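**Penner Oral History Collection: progress report, second period**

To: Aminu Haruna, Karkgate Fund
From: Hadiza Fashola

Aminu,

You asked for something shorter than last time. I've cut the section on the history of the Penner ferry, which I still think you would have enjoyed.

## Where the recordings stand

When we applied, we told you the collection held "several hundred" tapes. It holds 943. I know this because every one of them now has a number, a line in the catalog and a box to live in, and I wrote a discouraging share of the labels myself. The tapes were made over many years by people with strong feelings about local history and no feelings at all about labeling. A good third said "Interview." One said "Interview (good)." It was mostly a man looking for his glasses.

Listening is going well. We have full summaries for the Vorkness fishing families and for most of the cannery workers. The Brasholm dairy tapes are slower, partly because of the accents and partly because whoever recorded them liked to set the machine down next to a running separator. Two of our listeners have given up on those and asked for the cannery back. I've let them have it.

We had promised you transcripts as well as summaries. Of the 40-minute-plus interviews, 23 are transcribed and checked. I had expected more by now. Software makes a decent first pass at the younger speakers and then falls to pieces at anybody born before the bridge. It believes the Vorkness harbormaster spent his career in "the hearing industry." Each transcript needs a person to go through it with the audio, then a second person to argue with the first.

## Storage and copies

The digital copies are kept in two places, as the grant agreement requires. The first set is on our own server in Penner, and the second goes to Karkgate overnight. The nightly copy failed for part of November without telling anyone, and I found out only when I went looking for a file that should have been there. Everything missing was recopied from the originals, and the system now sends me an email every morning whether or not it has anything to say.
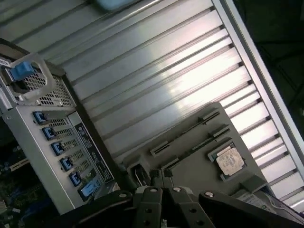
The uncompressed files take up far more room than the estimate in our application, which I prepared on the back of an agenda. At the present rate we will be full before the Brasholm tapes are finished. I have a quote for more disk space and it fits within the equipment line if we give up the second set of headphones. I'd like to go ahead unless you object.

## Permissions

This is the part that keeps me up. The older interviews were made on a handshake, and the people who did the shaking are mostly gone. We have written to every family we could trace. Replies have been kind, often long, and only sometimes about the question. A woman in Brasholm sent us a signed form, a recipe for whey bread and a correction to something her uncle said about a cow in his interview. We have filed all three.

Six families have said no. Their tapes have been pulled from the public list and will stay closed. One of these is the retired schoolteacher I quoted at such length in the application, so please don't use that quote in your annual brochure. If it has already gone to the printer, I would rather hear it from you than from her son.

## Public events

We held 5 listening evenings against the four we'd planned. The extra one was a mistake in the Vorkness newsletter, which printed a date we had never heard of, and by the time we noticed, people had arranged rides. It was the best attended of the lot. We played the storm interviews with the lights down and had to stop twice so that people could disagree about which roof came off first.

The school visit in Penner went less well. Eighth graders will listen to an old man describe net mending for just under four minutes. The teacher has asked us back, and we'll bring the one about the smuggled piano.

## Money

We are under budget on travel, over on postage and exactly on budget for tape repair, which makes me suspicious, and I'm checking it. The full sheet is attached. The line called "sundries" is mostly adhesive. We'd like to move the unspent travel money to transcription, where it would pay for a checker through the spring.

## Next period

- Finish the Vorkness transcripts and send them to the families before anything goes online.
- Get through the dairy tapes, separator and all.
- Open the first part of the collection to the public through the library's website, assuming the library settles on who runs its website.
- Hold two more evenings, both in Brasholm, on dates of our own choosing.

I need a yes or no from you on the disk space and on moving the travel money. The rest can wait for your visit. If you do come by car, take the upper road, as the lower one has been closed for repairs since before we applied to you.

Hadiza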